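Section 4: Adding a vacant parcel to the Gendham map

Use this section once your group has an account and a confirmed home area. If you can't see the Add Parcel button, your account is still set to Viewer. Ask your group's map editor to change it.

Before you start

You will need the street address or nearest cross street, and the lot number from the council rates search if you can get it. Parcels without a lot number can still be added, but they show as grey until an editor matches them. The map currently holds 412 matched parcels across Dranden and Skanent.

Adding the parcel

1. Sign in and open the Map tab. Zoom in until the lot boundaries appear. On a slow connection this can take up to 90 seconds.

2. Click inside the boundary. The outline turns orange. If two lots light up together, they are held under one title and should be added as one parcel.

3. Select Add Parcel. Type the lot number with no spaces. For lot 573 in Wan Street, enter 573 and pick the street from the list.

4. Choose an owner type: Council, State, Private or Unknown. Use Unknown if you haven't checked. A wrong owner type sends neighbours' letters to the wrong office.

Note: Rail and drainage reserves are listed under State, even where the council does the mowing.

5. Fill in Current Condition. Stick to what can be seen from the footpath – fencing, rubbish, trees, signs, parked vehicles. Leave out anything about the people who live next door.

Caution: Do not enter a fenced lot to check its condition. Adding a parcel to the map gives you no right of access.

6. Add any history you know in the Notes box, which takes up to 3,000 characters. Old shop names and demolition years are useful. Put the source in brackets at the end, for example (library rates book) or (Torquil Rennie, by phone).

7. Select the uses your group would like to see on the land. You can tick more than one. Community garden, seating and play space are already on the list, and anything else goes under Other. 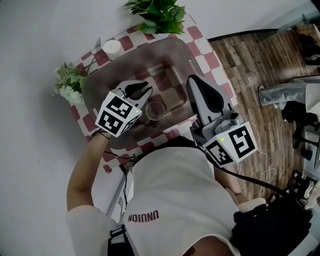 8. Select Save as Draft. The parcel is now visible to your group only.

9. Ask a second member to open the draft and compare it with the rates search. When they select Confirm, it goes to the editors' queue.

Editors clear the queue on Sunday evening. Ching-wen Wei handles Dranden and Kevin Alvarado handles Skanent. If a draft comes back marked Query, open it, answer the question in the Notes box and save it again. There is no need to start a new entry.

To remove a parcel that has been built on, change its status to Closed. Deleting it also deletes the letters attached to it, and these can't be recovered.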